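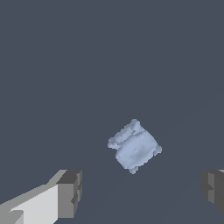 Attachment 1: pale blue lumpy shape held between two grey gripper fingers (computer render)

Ticket 402
Opened: 11/16/20
Raised by: Filtach Orthodontics, front desk, Shirima branch
Product: Venotitz appointment book, with Clukia text reminders
Status: Closed

Filtach front desk wrote:
Hello all, and I hope everyone at your end is keeping well. I'm sorry to bother you again so soon after the label printer business, which is still behaving beautifully, thank you.

We have a muddle with our reminder texts. Brace patients are getting a message the day before their adjustment, as they should, but the time in the message is an hour earlier than the time in the book. A mum brought her lad in this morning for his 10.20 and he was here, coat off and teeth brushed, just after nine. She was very good about it and so was he, but they had a long sit in the waiting room and he missed more of school than he needed to. Then it happened again with a lady coming in for her retainer fitting, and she was less good about it, and I can't say I blame her.

The book itself looks right to me. I've checked the day sheet against the paper diary (yes, we still keep one, please don't tell us off) and they agree line for line. It is only the texts. The other branch uses the same Clukia account and they tell me theirs are fine, so I did wonder if it was something I'd pressed.

We've started ringing people in between patients, but there are 114 on the list for the rest of the week and only so much of me. Any help gratefully received!

Venotitz support wrote:
Good morning, and thank you for such a clear write-up. Glad the printer is still earning its keep.

It doesn't sound like anything you've pressed, so please don't worry on that score. Could you do a few small things for me when you have a quiet moment?

Open the appointment book and go to Settings, then Branch, then Messages. Near the bottom there is a line that says "Send times as". Let me know exactly what it says, including anything in brackets.

Then pick any patient booked for tomorrow, open their card and choose Preview Reminder. Don't send it, only look. Tell me the time in the preview and the time on the card. There's no need to send me the patient's name or anything from their notes, just the two times.

Lastly, have you had a new computer at the desk lately, or has anybody moved one from one room to another?

Filtach front desk wrote:
Right, I've had my lunch and a quiet five minutes, so here goes.

"Send times as" says "Local (set by this machine)".

The preview for tomorrow's first adjustment says 8.10 and the card says 9.10. So it's wrong before it even leaves the building, if I'm understanding that properly.

And yes to the computer, now you mention it. The old one at the desk was making a noise like a hairdryer, so at the start of November we swapped it with the one from the little room where we pour the impressions. It's a perfectly nice machine, if rather dusty with plaster round the back. I gave it a good wipe. The clock in the corner of the screen is correct, I did look at that first, feeling quite clever.

Venotitz support wrote:
That's a great help, and you were quite right to look at the clock. What I suspect is that the clock is showing the right time but the machine has its region set to somewhere an hour away, and at some point a person has nudged the clock by hand to make it look right. The appointment book stores its times one way and Clukia reads them another, and that hand correction gets lost in between. The other branch has its own machine, so it wouldn't notice.

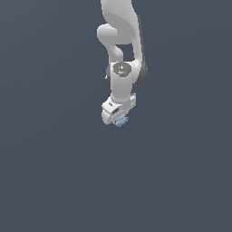 Attachment 2: white robotic arm pointing downwards against plain grey (computer render)

Please try the following, in this order:

1. Close the appointment book on the desk machine. The surgery machines can stay open, so nobody in the chair needs to be kept waiting.
2. Right-click the clock and choose the option to adjust date and time.
3. Look at the time zone. If it isn't London, change it to London.
4. Switch on "Set time automatically". The clock may jump and then settle, and that's fine.
5. Open the appointment book again and repeat the preview on the same patient as before.

If the preview then matches the card, go back to Settings, Branch, Messages and change "Send times as" to "Practice time". I'd like you to have that on whatever happens, as it stops the book taking any notice of the machine it's sitting on.

Please don't press Resend All just yet. I'd hate for your patients to get a third message on top of the others.

Filtach front desk wrote:
Well, you were spot on. It wasn't London at all, it was somewhere I've only ever been on holiday. I've changed it, turned on the automatic setting, and had a small fright when the whole screen blinked, but it came back.

Preview says 9.10. Card says 9.10. I could have hugged the thing.

I've changed the other setting to "Practice time" as well. Now, what do I do about the people who've already had a wrong one for tomorrow? Some of them I've reached by telephone and some I haven't, and two of the numbers just ring and ring.

Venotitz support wrote:
Lovely news. For tomorrow's list, go to Messages, then Sent, and tick only the patients you haven't spoken to. Choose Send Correction. It goes out through Clukia with a line at the top reading "Please note the correct time of your appointment", which you can reword if you'd like it to sound more like you. Anyone on a landline won't be ticked, so those will still need a call, I'm afraid.

Later in the week will look after itself, as those reminders haven't gone yet.

I'll leave the ticket open overnight so we can see one proper batch go through.

Filtach front desk wrote:
Morning! Corrections all went, and I put "So sorry for the mix-up" on the front of them. Everybody so far today has turned up when they should, apart from one gentleman who was late, but he is always late and I don't think we can lay that at your door. This morning's batch for tomorrow has the right times on it, I checked every single one against the paper diary.

One last thing while I have you. The old desk computer is now in the plaster room. Should I check that one too? It isn't used for the book but it does print the lab slips for the retainers.

Venotitz support wrote:
Yes please, same steps, 2 to 4 only. It won't affect your texts, but the lab slips carry the machine's date and time and it's as well to have them agree.

I've added a note to your branch record about the change to "Practice time". Closing this one now, but if you reply to the last email it will open itself again.

Filtach front desk wrote:
Checked, and that one was on London already. Thank you ever so much for your patience, and for not minding about the paper diary.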